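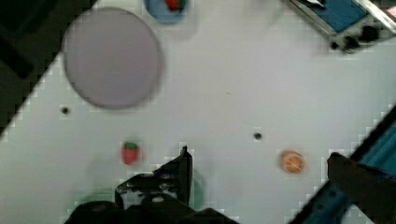 Play food on a white table - how do you keep the small pieces together?

Lukavham Parents and Playgroups > Toys and play corners

kakia_mum
Hello all. We have a white table for the pretend kitchen and I have a problem with the small fruit. The strawberry and the orange slice are always somewhere else than the plate. I find them under the radiator, in shoes, one time in the bread bag. The big pieces stay. I now have three strawberries left from a set which had six.

My question: do you use one dish for each kind of fruit, or one big bowl for everything? My daughter is three and a half, her cousin is two.

pebble188
One big bowl. With two-year-olds the sorting is finished after five minutes and then you are the person who sorts.

Lūse
I don't agree with pebble188. I work in a nursery, and our little ones sort very well if the dishes have different colours. Red fruit goes to the blue dish, because they see it easily there. If you put red fruit in a red dish they don't notice it. We start with two dishes only, and later we add a third.

pebble188
In a nursery you have 13 children who copy each other. At home it is one child and a tired parent. It is not the same thing.

Lūse
That is true, they copy. But my own son did it at home also.

kakia_mum
Thank you both. Lūse, do you leave the dishes on the table, or do you put them away at night?

Lūse
On the table. The plate in the middle is for "cooking" and the dishes stay at the edge. When the dishes go into a cupboard, the fruit goes everywhere.

orchard_lane
Can I ask about the size? My health visitor was strict about small pieces and the two-year-old. A flat orange slice is maybe fine, but a small strawberry I would test first. If it goes through a toilet roll tube, it is too small for the little cousin. I took away half of our set in June for this reason and I gave it back to the older one only.

kakia_mum
I did not think about the tube. I have tried it now. The strawberry goes through, the slice does not. So the strawberries go on the high shelf when the cousin comes.

Prever
Then your problem is solved, you can't lose them from a shelf :)
For the rest: a tray with an edge. Ours was from the second-hand shop. The fruit rolls until the edge and stops.

pebble188
A tray takes half of a small table. Ours has no place for it next to the plate.

Prever
Depends on the table, of course. Ours is long.

orchard_lane
Does someone know how to clean the seeds of a plastic strawberry? There is old yoghurt between them.

Lūse
Soft toothbrush, warm water and a little washing-up liquid. Dry it well on a towel - if there is a small hole in the bottom, water stays inside and later it smells.

kakia_mum
I will try two dishes for a few weeks, and no tray. Four strawberries now, by the way, one was in my rain boot.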